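Ukdale robotics lab opens its doors to visitors

The robotics lab at Ormsby held its first open day in March, and the building was busy from the time the doors opened at 10 a.m. until well into the afternoon. Roughly 400 people came through, many of them families from Ukdale and the nearby towns.

The lab moved into the old print works two years ago and has mostly kept to itself since then. Trefor Rosser, who runs the site, said neighbors had been asking what went on inside.

"People see the lights on late and they wonder," he said. "It was time to let them in."

Visitors went around in groups of eight. The tour began in the workshop, where staff talked about how arms are repaired and checked, and moved on to room 907, where the simulation team works. Most of the questions came up there.

The team uses a program called Fivau to try out household jobs, such as opening a drawer, in a computer-made room before any real machine is switched on. Ayodele Ajayi, an engineer on the project, ran the demonstration on a large screen and took requests from the audience. She said a mistake in the simulator costs a few seconds, while the same mistake on the workshop floor can cost a gripper.

One of the virtual rooms used for the drawer work has a wooden floor, a potted plant and a beige cabinet, with gray robot arms in the foreground. 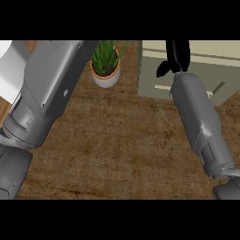 What comes next

The lab plans to move the drawer work from the simulator to its Zirkon test bench this summer. Ajayi said the first runs will be slow - a person will stand by with a stop button the whole time.

A second open day is planned for the fall, with a longer workshop tour and more time for questions. School groups that would like a morning visit can ask at the front desk in Ormsby. Entry will again be free, but children under eight must come with an adult.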